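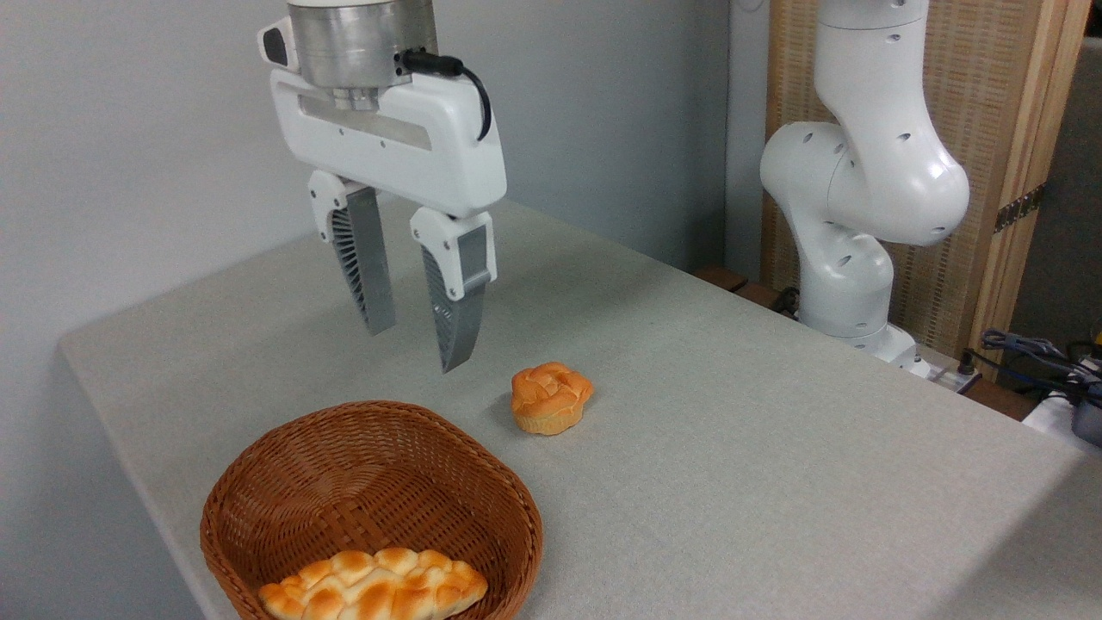 A small round roll on a grey cloth, and a longer loaf in a woven basket.

Why bread has different shapes
By Leire Cuesta

Bread dough is a mixture of flour, water, yeast and salt. It is soft enough to be bent, rolled or cut before baking. The shape given to it at this stage is called the form.

The small roll has a twisted or braided top. To make a twist, a baker rolls a piece of dough into a rope and ties or plaits it. A piece of 80 grams makes one roll. A plait needs at least three ropes.

The loaf in the basket has a bumpy surface made of many rounded lobes. This is a pull-apart surface. One way to make such a loaf is to put balls of dough side by side in a tin. Each ball grows in the warmth and presses against the next. They join where they touch, but the joins stay weak, so the loaf can be divided by hand.

Why is the top darker than the sides?
The top of a loaf gets strong heat in the oven. Heat changes the sugars and proteins at the surface and turns them brown. Where two pieces touch, less heat gets in and the dough stays pale. A brushing of beaten egg makes the crust shiny.

Why use a basket?
Fresh bread gives off steam as it cools. A woven basket has small gaps which let air pass through. Leave a loaf for 40 minutes before it is covered.

Words to know
Crust: the outer layer of bread.
Crumb: the soft part inside.
Plait: ropes of dough crossed over each other.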